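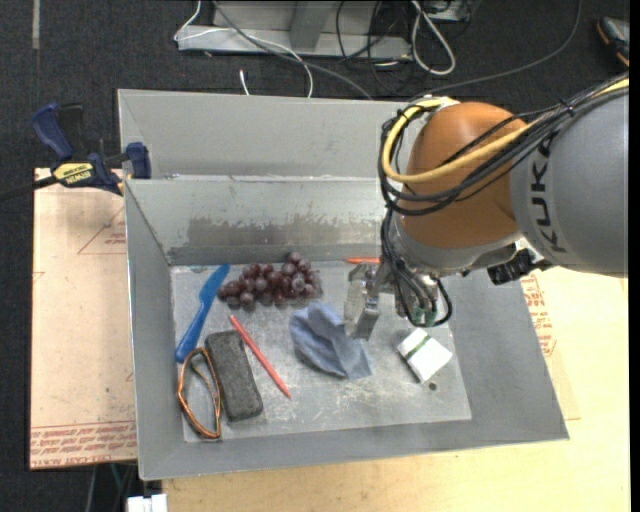

Mixed small household items in an open metal bin.

**Jirkudley Public Works – household drop-off, changes starting in February**

**1/** The Jirkudley drop-off center on Sitano Road will move to its spring schedule in February. This thread covers small household goods, reuse, batteries, and the new rules for boxes and bags. Curbside pickup is not affected.

**2/** Small household goods will be accepted at the east gate only. The west gate will be kept for yard waste and for trucks with trailers. Residents who arrive at the wrong gate will be asked to leave by the exit lane and come in again from Sitano Road. Please do not turn around at the scale.

**3/** Accepted as small household goods: kitchen tools, food containers with lids, desk supplies, picture frames without glass, toys, hand tools, small baskets and storage boxes. Everything should be empty and reasonably clean. A quick wipe is enough.

**4/** Not accepted at the east gate: broken glass, mattresses, car seats, helmets, paint, propane cylinders, anything with fuel in it. Paint and fuel belong at the hazardous materials counter, which keeps its own hours. Those hours are posted on the gate and on the Public Works page.

**5/** Batteries remain our most common problem. Remove them from toys, remote controls and flashlights before you leave home. Rechargeable batteries should have tape over the contacts and go into the battery drum by the office door – never into the general containers.

**6/** If a battery cannot be removed, keep the item separate and hand it to the attendant. This includes most electric toothbrushes and many cordless speakers.

**7/** Last year residents brought in 1,685 carloads of small goods through the east gate. The busiest hours were late morning. Anyone able to come after 2 p.m. will usually have a shorter wait.

**8/** Boxes and bags: loose items may be carried in any open box, and the box will be returned to you. Tied bags will no longer be taken, whatever is inside. Clear bags left open at the top are fine.

**9/** The reuse room at the Jaidee Street annex will open again after repairs to the floor. Goods in working order may be left there directly, up to 2 boxes per household per visit. Residents may take items home at no charge. Items may not be held or set aside for later.

**10/** The reuse room does not test electrical goods. Please inspect cords and plugs before use. The town makes no promise about the condition of anything taken from the shelves.

**11/** Residents of the Lullament neighborhood should note that the small trailer parked behind the fire station will be removed at the end of the winter season. It was placed there during the bridge work, and the bridge is open again. Please do not leave goods on the ground where the trailer stood. Items left there will be treated as dumping.

**12/** Proof of address is required at both gates. A utility bill, a library card or a driver's license will do. Paper permits from last year will be honored until the end of spring, and new permits may be picked up at the town office.

**13/** Renters who are moving out may request a one-time pass for a larger load. Apply at the town office at least a week before the move. Landlords clearing a unit are treated as commercial customers and should use the county transfer station.

**14/** For schools and clubs: collection drives are welcome, but the center needs notice so that an extra container can be set out. Please call the office before you announce a date to families.

**15/** A printed guide has been prepared in large type, and some 3,000 copies will go out with the water bills. Further copies will be on the front desk at the town office and at the library, next to the tax forms.

**16/** Several residents have asked about scrap metal. Pots, pans, cutlery and metal shelving may go in the scrap container on the left side of the east gate. Wooden or plastic handles can stay on. Appliances that contain coolant need a separate appointment.

**17/** The center closes early in heavy snow and during lightning. Closures are posted on this account and on the phone line by 7 a.m. where possible. If the gate is shut, please take your load home with you.

**18/** Questions may be sent in reply to this thread or left on the Public Works phone line. Replies are made during office hours. For a missed curbside pickup, please use the pickup form instead – it reaches the route supervisor directly.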